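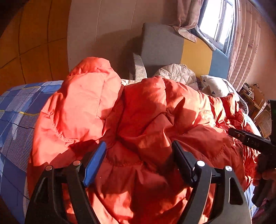

Figure 4. Démonstration sur la doudoune rouge-orangé en plein soleil, vue depuis la caméra de la pince de gauche ; la seconde pince, tenue à la main, entre par la droite.

Accueil | Numéro en cours | Archives | Soumettre un article | Recherche

Imprimer cette page | Envoyer par e-mail

5. Analyse d'une défaillance : la fermeture à vide sur textile matelassé

5.1. Comment le problème est apparu

Nous avions gardé la doudoune pour la fin de la campagne, un peu par gourmandise, car après les torchons, les draps et les chemises, dont il a été question à la section 4, elle nous semblait un joli morceau : un volume qui gonfle, une capuche qui refuse de se tenir, des coutures qui offrent à la fois de bonnes prises et de très mauvaises. Les démonstrations se sont déroulées sans incident notable. Tamara Enache, qui en a réalisé la plus grande partie à Sketulstead, notait simplement dans son carnet que le vêtement « se laisse faire, à condition de ne pas le presser ». Rien, à ce stade, ne nous invitait à la méfiance, et nous avons lancé l'apprentissage de la politique avec la configuration qui avait si bien servi pour le linge plat.

C'est au déploiement que les choses se sont gâtées. Sur la cellule bimanuelle Ganness, le bras gauche descendait correctement vers le vêtement, s'orientait de façon tout à fait raisonnable par rapport à la couture, puis refermait ses doigts trop tôt, au-dessus du tissu, avant de remonter sans rien tenir. Le bras droit, lui, poursuivait son mouvement comme si la prise avait réussi. Au cours d'un essai, il a tiré seul la manche qu'il avait saisie jusqu'à la butée logicielle, et l'arrêt de protection s'est déclenché. Personne ne se trouvait dans l'enceinte et le matériel n'a pas souffert (la manche non plus, ce dont nous nous sommes réjouis), mais nous avons suspendu les essais jusqu'à ce que la cause soit comprise.

Au total, nous avons relevé cette fermeture à vide dans 71 des 80 essais de la première série. Un chiffre pareil a au moins le mérite de ne pas laisser de place au doute : nous n'avions pas affaire à un réglage un peu timide, il y avait une erreur quelque part dans la chaîne.

5.2. Ce que nous avons d'abord soupçonné

Notre premier réflexe a été d'accuser la mécanique du bras gauche, et nous y avons perdu un temps que nous regrettons encore. L'actionneur a été démonté, le codeur contrôlé, la consigne de position comparée à la mesure sur toute la course. Tout était en ordre. Nous avons ensuite échangé les deux effecteurs Starkden, avec l'idée que si le défaut suivait la pince, la question serait réglée avant le déjeuner. Le défaut est resté à gauche.

La deuxième piste était celle de la profondeur. Un vêtement garni de duvet n'a pas de surface bien franche : on peut l'enfoncer de plusieurs centimètres avant de rencontrer une vraie résistance, et il était tentant de penser que la politique s'arrêtait sur une enveloppe apparente que l'opératrice, elle, traversait sans y songer. L'hypothèse était élégante et nous l'avons défendue avec une certaine obstination. Elle n'expliquait cependant pas que la fermeture ait lieu avant tout contact, ni que le côté droit en soit exempt sur le même vêtement, à la même hauteur.

Wálter Carhuamaca a proposé de laisser le robot tranquille et de retourner aux démonstrations elles-mêmes. Il les a reprises une par une, avec la courbe d'ouverture affichée sous la vidéo, travail ingrat dont les autres auteurs lui savent gré.

5.3. L'origine du défaut

Dans notre dispositif, les pinces tenues à la main ne comportent pas de codeur. L'ouverture des doigts est reconstruite après coup par le module Tudose, à partir des images de la caméra solidaire de l'outil. Pour la pince de gauche, ce module localise le patin bleu vif placé sur la face interne d'un doigt, puis cherche le bord de l'autre doigt, qui est entièrement noir et dont l'extrémité est plate et légèrement inclinée. La distance entre les deux donne l'ouverture. Sur du linge mat, sous éclairage diffus, la méthode est d'une fidélité que nous n'avions jamais eu l'occasion de prendre en défaut.

La figure 4 montre des conditions bien différentes. Le soleil donne directement sur un nylon brillant, et un même vêtement passe du rouge profond, dans les plis à l'ombre, à un rose saumon très pâle là où la lumière frappe ; la fenêtre elle-même est presque blanche. Les surfaces noires de la pince portent aussi de petits reflets. Le patin bleu se détache très bien sur un tel fond, et c'est d'ailleurs ce qui nous a longtemps rassurés. La difficulté venait du doigt noir. Lorsque l'exposition automatique se réglait sur les parties claires du tissu, les plis sombres se rapprochaient de la valeur du doigt, et le module accrochait une ligne de couture à la place du bord recherché. Les boudins matelassés lui en fournissaient malheureusement une belle collection.

L'ouverture estimée chutait alors d'un coup, alors que la main de l'opératrice n'avait pas bougé. Tudose rejette en principe les sauts de ce genre, mais son filtre admet une variation rapide si elle se maintient plus de 200 millisecondes, délai que nous avions nous-mêmes fixé pour ne pas gommer les pincements vifs sur les draps. Une couture bien nette restait accrochée plus longtemps que cela. Le saut passait donc pour une fermeture volontaire, se trouvait enregistré comme tel, et la politique apprenait très docilement à fermer les doigts à l'approche d'un pli ensoleillé.

Sur les 263 démonstrations du jeu « doudoune », la grande majorité présentait au moins un épisode de ce type du côté gauche. Le côté droit était épargné pour une raison assez prosaïque : dans nos consignes, la pince droite saisit le bord du vêtement et travaille donc le plus souvent avec le drap pour fond, de sorte que les coutures n'entrent guère dans la zone de recherche du module.

5.4. Pourquoi nos contrôles n'ont rien vu

Nous tenons à être francs sur ce point, qui nous paraît plus utile au lecteur que la correction elle-même. Notre contrôle de qualité vérifiait la continuité de la trajectoire de l'outil, la synchronisation des deux caméras et la présence du patin bleu dans l'image. Il ne vérifiait à aucun moment que l'ouverture estimée était plausible au regard de ce que faisait le tissu. Le score de confiance renvoyé par Tudose restait élevé, puisqu'il ne portait que sur le patin, et nous l'avions pris pour une garantie sur la mesure entière. La documentation du module était pourtant claire ; nous l'avions lue trop vite.

À cela s'ajoute un défaut de conception du côté de la cellule. Les deux bras étaient pilotés par une politique commune, mais aucun ne disposait d'une information explicite sur la prise de l'autre. Tant que les deux saisies réussissaient, la coordination paraissait excellente — et nous l'avons d'ailleurs écrit, avec un peu trop d'assurance, dans une version antérieure de ce texte.

5.5. Mesures prises

Un second patin, de teinte différente, a été collé sur le doigt noir des pinces de gauche, et le calcul de l'ouverture exige désormais que les deux repères soient détectés. L'exposition est verrouillée au début de chaque démonstration, sur une mire posée près du vêtement. Les démonstrations déjà enregistrées n'ont pas été corrigées à la main : nous avons préféré les écarter et recommencer en mars, aux mêmes heures, avec le même soleil. Tirer les rideaux aurait été plus simple, mais le domicile est le milieu que nous visons, et l'on n'y choisit pas toujours sa lumière.

Du côté du robot, chaque bras attend maintenant une confirmation d'effort de l'autre avant toute traction, faute de quoi il rouvre ses doigts et revient à sa position d'attente. Cette règle ralentit un peu l'exécution sur le linge plat. Tamara Enache plaide pour l'assouplir dans ce cas précis, Wálter Carhuamaca pour la conserver partout, et la question n'est pas tranchée au moment où nous rédigeons.

La fermeture à vide ne s'est pas reproduite lors de la reprise des essais. Il subsiste des échecs d'une autre nature, en particulier lorsque la capuche se rabat sur la zone de prise pendant l'approche ; ils sont traités à la section 6 avec les résultats complets.

Section précédente | Section suivante | Sommaire

Contact de la rédaction | © Tous droits réservés | Haut de page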